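Camska Publishes Results on Training Robots With Hand-Held Grippers

October 9, 2023

Camska has released the results of a study on teaching robot arms to pick up household goods from recordings made by people. Under the method, named Uria, participants carry a hand-held gripper through their own rooms, and the recordings are used to train the arm's control software. 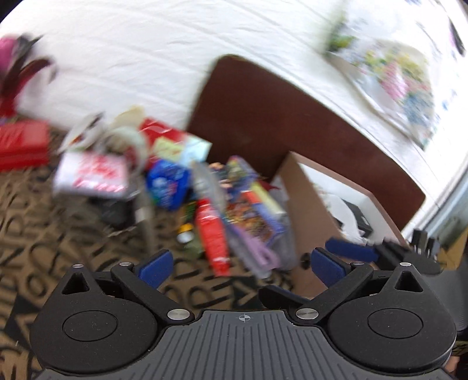

The hand-held gripper with its blue finger pads, over a carpet with boxes and bags.

The team collected 3,000 recordings in 8 homes, ending in August. An arm trained on the full set completed more picks in cluttered rooms than one trained only on laboratory recordings, said Osvaldo Seixas, who led the study.

Kelly Peixoto, a co-author, said soft packaging remained the most common cause of failed picks. A second phase, to be run with Rezende, will add three homes.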